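2026年8月20日
文：Engate 少年科学页编辑小组

你会收拾零食柜吗？

先别急着翻白眼。我知道你会。把薯片放一格，把糖放一格，吃了一半的那袋封好口，塞到后面去，免得弟弟看见。这种事你大概五岁就会了，也没有谁给你上过一门叫“收拾零食”的课。

可是如果让一台机器人来做，麻烦就大了。它有手（或者有一个像手的夹子），有摄像头，有很厉害的电脑，但是它站在零食柜前面，就像我第一次站在溜冰场上一样，完全不知道先迈哪只脚。

今年我迷上了一件事：搞清楚机器人到底是怎么学会做家务的。我去Trarkasthorpe看了一个叫Ferrand的小项目，他们要教电脑认识“整理东西”这件事。我本来以为会看到一大群人在敲键盘，结果大部分时间，我看到的是有人在收拾糖果！一遍，又一遍，再一遍。我回来以后跟同事讲，大家都以为我在开玩笑。

好，那我们从头讲起。

【为什么不直接告诉机器人怎么做？】

你可能会想：写一张说明书给它不就行了？第一步，伸手；第二步，抓住糖；第三步，放进箱子。

我们来试试看。拿一张纸，把“从箱子里拿出一包东西”写成步骤，要写得特别特别清楚，清楚到一个从来没有见过箱子的外星人也能照着做。

我自己试过，写到第二十几步的时候就投降了。手要伸多高？手指要张多开？碰到东西以后捏多紧？捏太松会掉，捏太紧，饼干就变成饼干渣了。要是那包东西被另一包压住了怎么办？要是它是软的，一捏就变形呢？要是袋子是透明的，连边在哪里都看不太清楚呢？每一个“要是”后面又会冒出来好几个新的“要是”，纸根本不够用。

所以很多研究机器人的人换了一个办法：给它看例子。

想想你是怎么学会认猫的。没有人对你说过“猫是一种有两个三角形耳朵、胡须朝两边伸、尾巴长度如何如何的动物”。你就是见过很多猫，胖的瘦的，黄的黑的，睡觉的和打架的，大人在旁边说“猫”，慢慢你就认识了。后来有一天你看见一只没有毛的猫，吓了一跳，不过你还是知道它是猫。

学习系统也差不多是这样。它是一种电脑程序，看了很多很多例子以后，自己从里面找规律。例子太少，它就学得糊里糊涂；例子都长得一个样，它就只会那一个样。所以在教机器人之前，得先有人去把例子一个一个做出来、录下来。这个步骤叫做“收集数据”。数据听起来很严肃，其实在Ferrand这里，数据就是一段一段的录像，里面有两只手在忙。

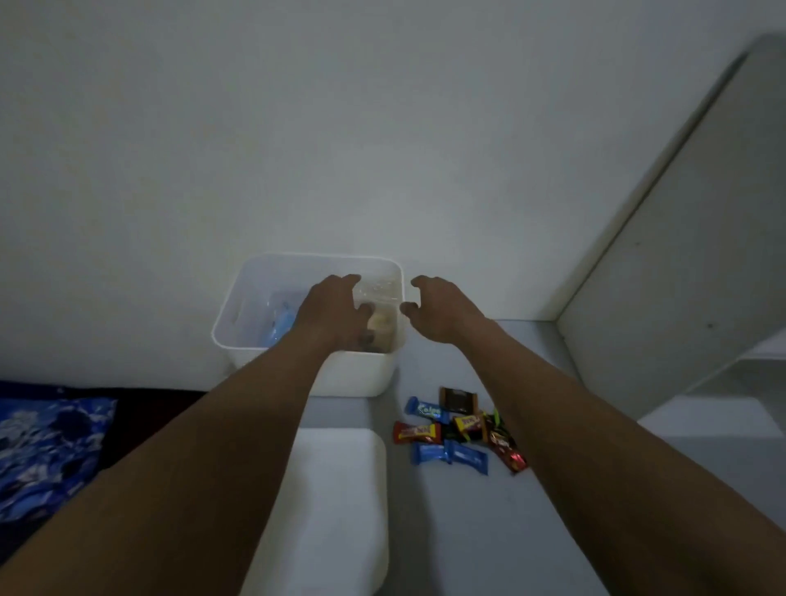 左手已经伸进白色箱子里，旁边散着糖果和巧克力。

【从自己的眼睛往外看】

你有没有注意过，自己做事的时候，看到的是什么样子？现在就试试：伸手去拿桌上的一支笔，但是眼睛盯着看，别眨得太快。你会看见自己的胳膊从下面伸出去，手跑到前面，有时候手还会把笔挡住，你要歪一下头才看得见。

站在旁边看你拿笔的人，看到的就完全不同了。他能看到你整个人，看到你的脸，看到椅子，可是你手指是怎么捏的，他说不定一点也看不清。

这就是两种“视角”。从做事的人自己那里往外看，叫第一人称视角。你玩过的那些好像自己在里面跑的游戏，用的也是这种视角。教机器人的时候，这种画面特别有用。机器人的摄像头常常装在头上，它低头看见的，也是两只手臂从下面伸出去。例子里的样子和它自己看见的样子越像，它就越容易把两件事对上号：哦，手到了这个位置，接下来该往里弯手指了。

当然，人的手和机器人的手还是差很多。你有五根手指，有些机器人只有两片夹子。把人手的动作“翻译”成夹子的动作，是另外一个很难的题目，我问了一下午也只听懂了一半，所以今天先不讲，等我全听懂了再写给你们。

【糖果是很好的老师】

为什么要用零食呢？我第一个问的就是这个（第二个问题是可不可以吃）。

原因还挺多的。一块包着的巧克力，形状差不多是硬的，你从哪边拿都行。换成一袋脆片呢，袋子是软的，里面的东西会滑来滑去，你捏住上面，下面就往一边倒。闪闪发亮的包装纸也很讨厌，灯一照就有小亮点，电脑可能会把亮点当成别的东西。透明的塑料袋更难，电脑要分清楚哪里是袋子，哪里是袋子后面的墙。

你看，光是一堆零食，就有硬的、软的、亮的、透明的、大的、小的，还有好几种颜色。用它们来当练习题，比用一百块一模一样的积木好多了。

而且零食会叠在一起。一包压着另一包，只露出一个角，这种情况叫“遮挡”。人看到一个角，脑子里马上就把剩下的补出来了，根本不用想。电脑要学会这一手，就得看很多被挡住一半的东西，连手自己也会挡住东西，这种也要算进去。

至于可不可以吃……练习用的不可以。我摸了摸口袋，还好我自己带了。

【一段例子是怎么做出来的】

我把整个过程记在本子上了，跟你们说说。

开始之前，先要定一个任务，比如“把两袋零食靠墙放好”或者“把箱子里的东西整理一下”。任务用一句很短的话写下来，跟录像放在一起。这句话很重要！电脑看录像的时候，也要知道这段录像里的人想干什么。不然它看见一只手伸向袋子，怎么知道是要拿走、要扶正，还是要打开来偷吃一片呢？

然后就是动手做。我原来以为要像机器人一样一顿一顿地动，咔、咔、咔，结果完全不用。要求就是平常怎么做，现在还怎么做。手可以快一点，也可以慢一点，拿歪了就重新拿。不过有一条规矩：手尽量要留在画面里。要是你把头转到一边去看窗外的鸟，手还在这边摸，那一段录到的就只有鸟了。

我试了一次，果然看了窗外。那一段后来被丢掉了，我很不好意思。
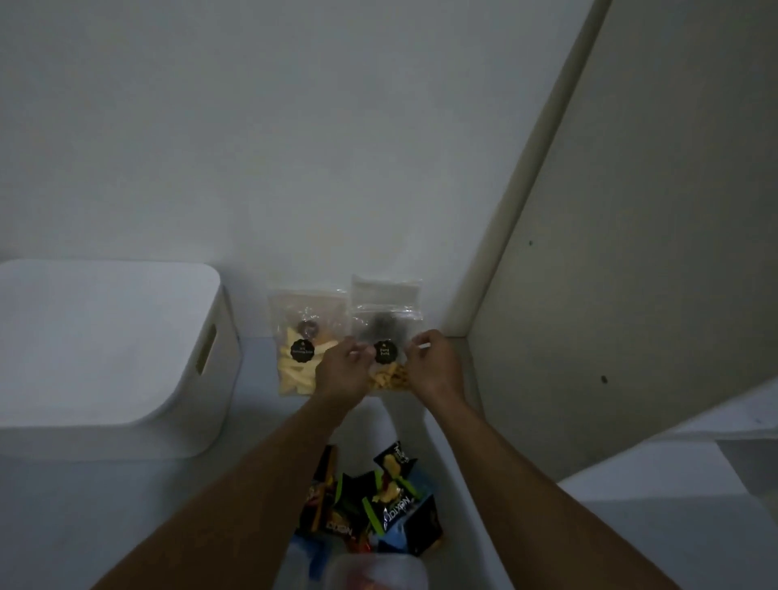 软袋子要用两只手，这一点我是自己试过才明白的。我一开始很神气，只用一只手去捏袋子的一个角，想让它乖乖站在墙边，它马上弯腰给我看。后来我用一只手扶着侧面，另一只手捏住上面的角，轻轻往后靠，好多了。

两只手一起做事，学习系统学起来又难了一层。左手在做什么，右手在做什么，它们是同时动的，还是一只等着另一只？你拧瓶盖的时候就是这样，一只手握住瓶子不动，看起来好像在偷懒，可是少了它，另一只手再努力也没有用，瓶子会跟着一起转。所以不动的那只手也要好好录下来，也要算作动作的一部分。

录完以后，还要有人坐下来从头看一遍，给录像做记号。从这一秒到那一秒，手在靠近；从那一秒开始，手指碰到袋子了；再后面，手松开了。这种做记号的工作叫“标注”。有一点像老师批改作业，只不过批改的是手。

我看着标注的屏幕，才知道拿一个袋子可以分成那么多小段。平时一眨眼就过去了的事，放慢了看，手指先碰到，再弯，再收紧，中间还会犹豫一下，换一个地方捏。我自己的手天天这样干活，我居然从来没有谢过它们！

【要多少例子才够？】

这个问题我问了三遍，因为每次听到的回答都是“再多一点”。

不过他们给我看了项目本子上的数字。到我去的时候，Ferrand一共收集了3759段录像。检查过、记号也做好了的有2431段。还有685段专门是软袋子的，这是单独数出来的，他们说软袋子最让人头疼，所以要看看练得够不够。

你可能会觉得，3759段好多啊！我也觉得。可是你算算看，你从小到大伸手拿过多少次东西？光是今天早上，牙刷、杯子、毛巾、袜子、另一只袜子、书包、门把手……一个上午就可以数出超过100次。这样一比，机器人看过的例子还是很少，它就像一个刚出生没几天的小宝宝，只不过是一个只看过零食的小宝宝。

还有一件事比数量更要紧，就是例子要不一样。假设我把同一颗糖放在同一个地方，用同一只手拿很多很多遍，电脑会学到什么呢？它会学到：糖就在那里。有一天你把糖往旁边挪一点点，它的手还是伸到老地方，抓了一把空气，还以为自己干得不错。

所以每做完一遍，东西就要换换位置，换换顺序，有时候换一个箱子，有时候换一个人来做。个子高的人看下去角度不一样，左撇子先伸的手也不一样。光线也要变，白天录，傍晚也录。听起来很啰嗦对不对？可是我们的生活本来就是这样乱七八糟的，没有哪一家的零食柜每天都长得一模一样。

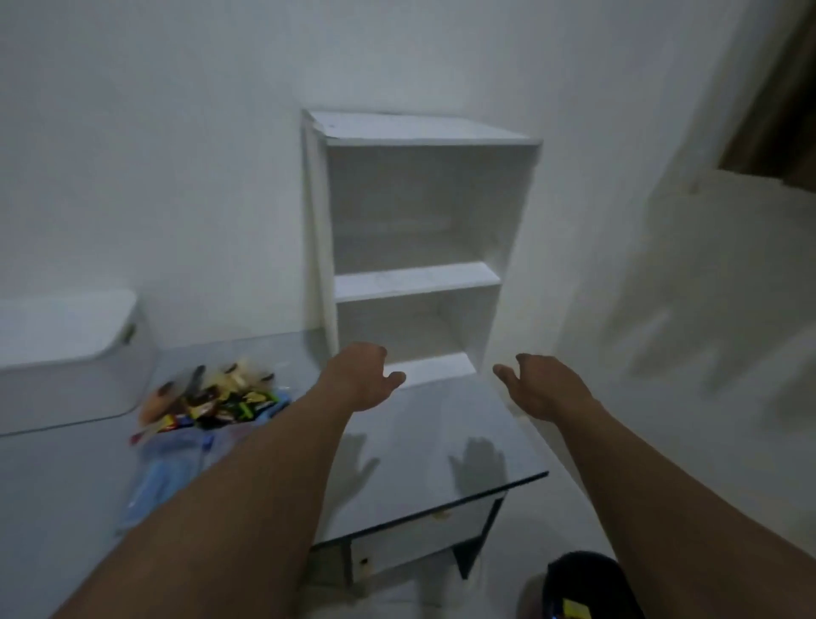 搬大一点的东西又是另外一种练习。拿糖的时候，手指尖就够了；要搬一个比手宽很多的东西，两只手得先张开，隔得差不多和它一样宽，再从两边夹过去。你下次搬一个纸箱的时候留意一下，你的手在碰到箱子之前，就已经把宽窄准备好了。这是你的眼睛提前告诉手的，手还没到，答案已经到了。

学习系统也要学这个“提前”。所以录像不能从手碰到东西的那一下才开始，要从手还在半路上的时候就录。半路上手指张多大、手掌朝哪边，全是线索。有人会觉得前面那一段什么都没发生，很无聊，想剪掉，千万不要剪！

【做错了怎么办】

我在Custevton的一所小学讲过这个话题，有一个小朋友举手问：如果录的时候把糖弄掉了，是不是就白录了？

问得太好了。我当时没答上来，专门回去打听了一下。

有的要丢掉，比如我看窗外的那段，手都不在画面里，谁也学不到东西。可是糖掉了又捡起来，这种常常会留下来，还要另外做一个记号，写清楚哪里掉了、怎么捡回来的。你想啊，机器人以后自己干活，一定也会掉东西。要是它看过的例子全都顺顺利利，它第一次把糖弄掉的时候就会傻站在那里，因为从来没有谁给它看过，掉了以后要弯腰去捡。

所以那个小朋友，如果你看到这里：没有白录。

还有一种不能用的，是拍到了不该拍的东西。比如桌上放着写了地址的信，或者有人从旁边走过去，他并不知道在录像。这样的段落要删掉或者遮起来。别人的脸、别人家里的东西，都要先问过人家才行。这条规矩跟机器人没有关系，你拿手机拍照的时候也是一样的。

【你也可以当一次老师】

不用机器人，也不用电脑，找一个朋友就可以玩。

你们一个当“老师”，一个当“学习系统”。老师拿几样小东西，铅笔、橡皮、没拆的糖都行，心里想好一个整理的规则，比如“软的放左边，硬的放右边”，可是不许说出来。然后老师一样一样地放，学习系统在旁边只能看，不能问。

放了几样以后，换学习系统来放下一样。放对了，老师点点头；放错了，老师把它拿回来，重新放一遍给他看。

玩几轮你就会发现有意思的地方。如果老师刚好先放的都是红色的软东西，学习系统很可能以为规则是“红的放左边”。他没有偷懒，也不笨，是例子给得太像了。这时候老师要想一想，下一个例子给什么，才能让他看出来颜色不重要？我和同事玩的时候，我当老师，选了一条自己觉得很简单的规则，结果对方到最后也没猜出来，还怪我的橡皮又软又硬。

玩完了可以换一个难一点的：学习系统闭上一只眼睛，或者戴上厚厚的冬天手套再来放东西。手套版本我强烈推荐，你会一下子很同情机器人的夹子！用手套捏糖纸，我捏了好几次才捏起来。

【还有几个问题，我先回答掉】

机器人看完录像就会了吗？还不行。看完以后它要自己试，试的时候又会碰到录像里没有的情况，大家再回去补录那些情况。补一批，试一试，再补一批。

收集例子的人会不会觉得烦？我问了，回答是下午容易犯困，所以要经常休息，换着人来。犯困的时候动作会变得懒洋洋的，这样的例子也会被学进去。想象一个懒洋洋的机器人，打着哈欠帮你收玩具，好像也不坏？

它什么时候能来我家收拾零食柜？这个我真的不知道。Ferrand下一批要录的是餐具和叠毛巾，打算十二月开始。叠毛巾比软袋子还软，我已经报名去看了，这一次我保证不看窗外。

要是你玩了上面的游戏，想出了特别难猜的规则，可以写下来寄给我们少年科学页，记得把答案写在另一张纸上，让我先猜一猜。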